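Bedding & Linen > Washing and care

Crunchy sheets since we moved. Is it the water or is it me?

bilby_on_toast
Joined September
We moved out to Laxdal and everything that comes off the line has turned to cardboard. Towels I can live with, but I paid $321 for a Corkance queen set in the last sale (I know, I know) and they used to be lovely and slippery and now it's like sleeping in a paper bag. Same machine, same powder (Cloltance, the one in the tub), same me. I've tried a second rinse and all it's done is put the water bill up. Am I right in blaming the bore water? And has anyone brought sheets back from this or are they just gone? 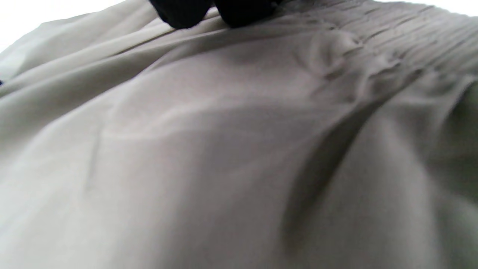

Pale grey, bit of a sheen, creases everywhere.

gumboot_gaz
Bore water, mate. We had the same thing. Your powder can't do its job in hard water so half of it stays in the cloth. Use LESS powder, everyone goes the other way and makes it worse.

maroochy_mim
Have to disagree with Gaz, sorry! In hard water you generally need a bit more detergent, or you need something in there to soften the water. Less powder just gives you grubby sheets that are also crunchy. I'd swap to a liquid and put washing soda in with it.

gumboot_gaz
I've been on the bore for years and my sheets are fine?

maroochy_mim
And mine are nicer :)

bilby_on_toast
Ha, ok, so that's one vote each. I've got washing soda somewhere, I'll try Mim's way on the weekend and Gaz's way after that. Do I iron them or not bother? My mum ironed everything, pillowcases, hankies, Dad's footy shorts, and she'd be horrified by the state of my linen cupboard.
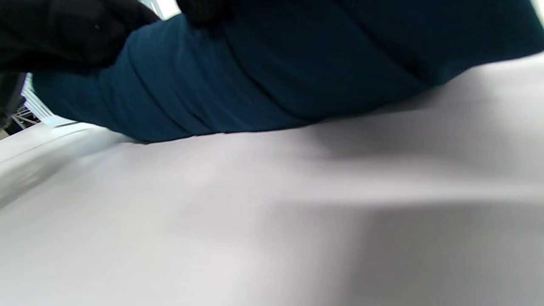 She always reckoned you bring sheets in while there's a tiny bit of damp left in them and fold them straight away, two people, a corner each, big tug. I've been leaving mine out all day because I get home late, and it's stinking hot out there by lunch. Could that be part of it? I never thought about it at the old place because we had the shade cloth over the line.

two_pegs_short
Yes!! Nobody's said the sun yet and I was about to. A still, baking day will stiffen anything. Five minutes in the dryer on no heat when they come in and you won't know them. Also (putting my tin hat on) 383 thread count, which is what Corkance print on that set if it's the one I've got, is a funny sort of number and I wouldn't get too attached. I went back to plain cotton from Broltex by the metre and hemmed it myself.

gumboot_gaz
Who's got time to hem a queen sheet?

two_pegs_short
Me, apparently. One telly episode a side. 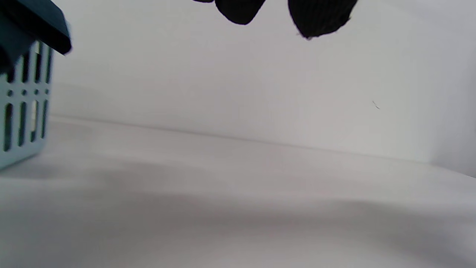
Hanne Zoëga
Moderator, Bedding & Linen | 9.40 pm

Moving this over from General so it doesn't get lost. Gaz and Mim, you've had this argument before and I've merged the old one underneath for anyone who enjoys that sort of thing. Bilby, before you buy anything get a test strip from the pool shop and find out how hard the water is. If it's high, do one hot wash with no powder at all, just washing soda, and see whether it goes cloudy or sudsy. Suds mean old detergent coming out and Gaz gets a point. And please check the care label before going hot, sateen can shrink on you.

bilby_on_toast
Thanks Hanne! Pool shop's shut till morning but I'll grab a strip on my way to work and report back.

maroochy_mim
It'll be the water.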